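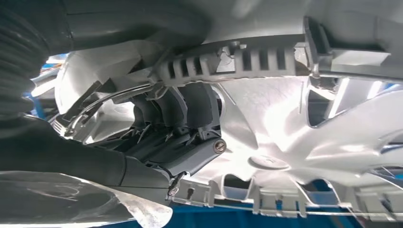 1/ House rules for gripper work on moulded parts

Evie Birkett here. I look after the cells at Prondero. We rewrote our bench rules in April and a few of you asked to see them, so I'm posting them as a thread. Written for white plastic housings with ribs, vents and clips. Most of it carries over to other parts.

2/ Fingertips go to a flat face or a solid boss. Never to a clip, a tab or a thin rib. If the only way in is past a rib, the approach gets its own line in the program and its own speed limit.

3/ Speed limit inside a part is 15 mm/s. Outside it, 100. We used to leave this to whoever was teaching the point, and no two programs matched.

4/ Any wire or rod near the fingers gets traced by eye from end to end before the first move. If you can't see where it goes, stop and ask. Same for loose plastic sheet – move it well clear or tape it down.

5/ Screws on the gripper get a paint mark across the head and are checked at the start of each shift. Full retorque every 3000 cycles. Write it in Listgate, not on the whiteboard.

6/ Bellows: look in the folds for chips and splits. A split cover means the cell is down until it's replaced. No tape repairs.

7/ White parts under bright light wash out on the wrist camera. Turn the light down until you can see the edges of the ribs, then save that setting with the program. Don't fix it in software first.

8/ Nobody reaches in while the arm is live, including to straighten a part. We logged roughly 61 stops last year and most were someone wanting to nudge something. Hit the stop, then nudge.

9/ These are our site rules. They sit under the risk assessment for the cell and don't replace it. If yours says something stricter, follow yours.

Recent posts
Labelling spare fingers so they go back on the right side
Bellamy line: what we changed after the move
Breludine trays, first month
Listgate entries people can read later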